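Ticket 901: heating upstairs comes on at night, won't come on in the morning
Opened by: Rosalie Holzer
Status: open, waiting on customer
Product: Plurnen room thermostat, two zones

28 Aug 2024

Hello, me again, sorry! Ryan Wainwright on your phone line asked me to write the whole thing down in one place, so I'm doing it with a cup of tea and the manual on my knee.

We've got two zones, downstairs and bedrooms. Downstairs has behaved itself from day one. The bedroom zone has a mind of its own. I set it to come on at breakfast time and go off again before I leave for work, and what I get is a stone cold landing at breakfast and the radiators ticking away merrily in the middle of the night. I know it's summer, but we're up on the hill above Cunville and I'd like it sorted before November, when it really does matter.

What I've tried so far. New batteries in the bedroom thermostat (it takes 2, and I did check they were the right way round). Turned the receiver by the boiler off at the wall, counted to twenty, turned it on again. Deleted the bedroom schedule and put it back in from scratch. That last one worked for exactly one night and then it slid back to its old tricks.
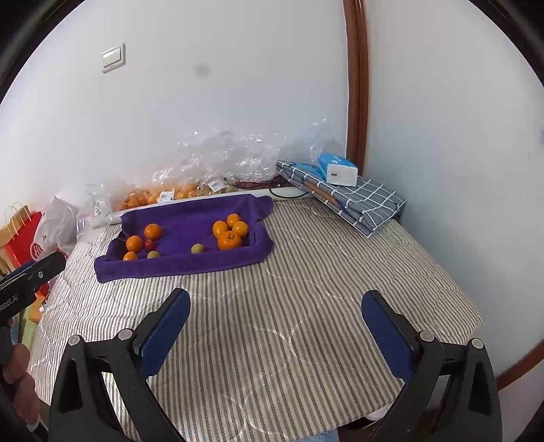
Ryan thought the signal might be dropping, so I moved the thermostat off the chest of drawers and on to the shelf nearest the door. The bars went up, the timing stayed wrong. I've left it there anyway because it's easier to reach.

Then my neighbour Ruth Gosling came round, and she has the same set, and hers shows the time in 24-hour style while mine says AM and PM. I went into the clock menu and mine was 12 hours out! So breakfast was teatime as far as the thermostat was concerned — or the other way about, I got in a muddle. I put it right and felt very pleased with myself. Next day it was out again.

Reply from Lacey Staniforth, support
Thanks Rosalie, the clock is a good find. The bedroom unit copies its time from the receiver, so please correct it on the receiver and leave the thermostat alone. Hold the clock button until the display flashes. Then give it 48 hours and let us know.

Rosalie Holzer
Done! The receiver was wrong as well, so I've changed it there and kept my hands off the upstairs one. First morning was fine, warm landing and all. I'll write again when the time's up — and if it slips, could you tell me whether the receiver has a little battery of its own? The manual doesn't say.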